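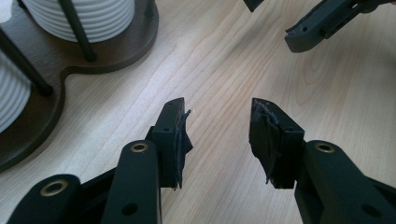

M. Aigner

4 min read

We moved the plates out of the cupboard in October and they have been in the dark brown wooden stand ever since. It has three metal rods standing up from the base, and the plates go in between them in two stacks. All of ours are white. I stopped buying colored ones years ago, when the blue set got down to three and I couldn't match it.

The stand came from a secondhand shop in Zamstead. I paid 56 dollars for it, which felt like a lot for something that holds plates. The edge of the base was lighter and a bit worn looking, and I thought about staining it. I still haven't. I did glue felt pads underneath so it won't scratch the table.

The table is the pale one from the old place in Carndale. It has a streaky grain with some darker swirls. I oil it twice a year and wipe it down with a damp cloth in between. If you have a light wood table, don't leave tea bags on it.

Things I have learned about keeping plates out in the open:

The top plate gets dusty if you don't use it. I rinse it before dinner when we have people over.

Put clean plates at the bottom of the stack if you can be bothered. Otherwise you use the same four all year. I do this maybe once a month.

Don't stack right up to the top of the rods. I did that for a while and getting one plate out took two hands.

The cupboard now has the baking pans in it, plus the big Hovik pot that used to live on the floor by the fridge. I can open the door without anything falling out. The bowls are next, but they don't fit the stand and I haven't decided where they go.

Contact | © 2022 M. Aigner | Back to top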